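Ticket 1167 – Green fingertips versus old black fingertips, bin picking on the KUKA cell
Opened by: Andor Bozsik. Assigned to: Rui Bastos. Status: waiting for customer

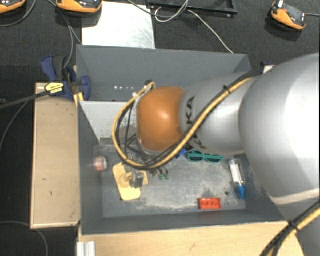 Problem as reported
We are comparing two sets of fingertips on the same gripper, in the gray bin. With the black set from Semeniuk the gripper closes and the controller reports "object held" correctly. With the green set from Fluna it reports "object held" also when nothing is between the fingers. This happens on flat parts most often, like the yellow one, and never on the eyeglasses.

Setup
Controller software: Findelora, the April release
Planner: Demix, default grasp list
Closing force: 33 percent in both tests
Objects: same mixed set for both fingertips (jar, glasses, syringe-type tube, red box, yellow flat part and small parts)

Log

Andor, 09:40
I made 17 picks with each set. Black: no false report. Green: false report in five picks, all on flat objects. I did not change anything in the program between the two, only the fingertips. I attach the controller log.

Rui, 10:25
Thank you for the log. Did you run the finger calibration again after the change? The green tips are softer and also a little thicker at the end, so the fully closed position is not the same. If the controller still has the value of the black tips, it will think that something is there.

Andor, 11:10
No, I did not run it. I believed it was necessary only after changing the complete finger. Now I did it, two times. The false reports are fewer but they are not gone. I still get one or two in each round.

Rui, 11:30
Please look at the parameter for waiting time before the check. The default is 200 ms. Soft tips need more time to settle after closing. Put 800 ms and repeat with the same objects. Please keep the force where it is – otherwise we cannot compare with your first test.

Andor, 14:05
With 800 ms I had no false report in 17 picks. But the cycle is now too slow for us. Can the time be different for each fingertip set, or is it one value for the whole cell?

Rui, 14:20
It can be saved in the tool profile. Make a second profile for the green set and copy the calibration there. Then go down with the time in steps of 100 ms until the false report comes back, and send me the last good value. Ticket stays open until then.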